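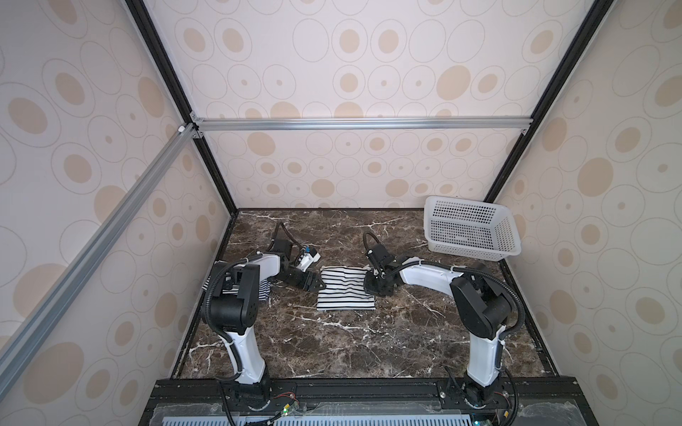
Slide 1: Cream wallpaper with a repeating oval print, above a dark marble-patterned top

Talks Archive > Home and Interiors > Speaker Notes

Talks Workshops Notes Book a Place Contact

Living With Pattern: notes for the Plirnton evening talk

Say hello, check they can hear me at the back, water on the left.

Start with the confession. I papered my first flat in one long weekend and hung the second drop upside down, and I didn't spot it until I was lying on the sofa a month later with a cold. Pause for the groans (there are always groans).

Ovals first, as they're up on the screen. Big ones and small ones together, thin outlines, tan middles, a few of the little ones with just a dot in them. I like a mix of sizes because your eye wanders about a bit. If every shape is the same size you end up following the rows, and then any wobble in your hanging shows up terribly.

Ask: who's got patterned paper at home? Who inherited it?

Next bit, repeats. Read the label before you buy! A long repeat eats paper. My hallway in Jendeo needed 17 rolls by the time I'd matched everything, and I'd worked it out on the back of an envelope as far fewer. That job came to £1,521 with the paste and the lining paper, and I still had to go back for filler.

Mention batch numbers here. I forgot last time and somebody asked at the end.

Corners. Rooms aren't square, mine certainly aren't. Never wrap a full width round an inside corner, cut it so a thin strip turns and then start again with a plumb line. Pass round the Bhat sample book while I'm talking about this, it keeps people happy.

Busy walls with a busy top. People get nervous about it, and I used to tell them to pick one or the other. I've gone soft on that. Dark brown with white veins against a pale cream can look lovely, and I think it's the gap between light and dark that does it. Take your samples home and look at them at teatime with the lamps on, shop lighting is hopeless.

Scratches: dark tops show them. Trena lot will ask about this, they did in July. Chopping board, soft cloth, and try not to mind too much.

Running time is 90 minutes including tea. If we're behind, drop the borders section and go straight to paste.

Questions, then remind them to hand the sample books back before they go.

Related talks
Lining Paper and When to Bother
Painting a Stairwell Without Tears
114 Small Jobs for a Rented Flat
Curtains for Awkward Windows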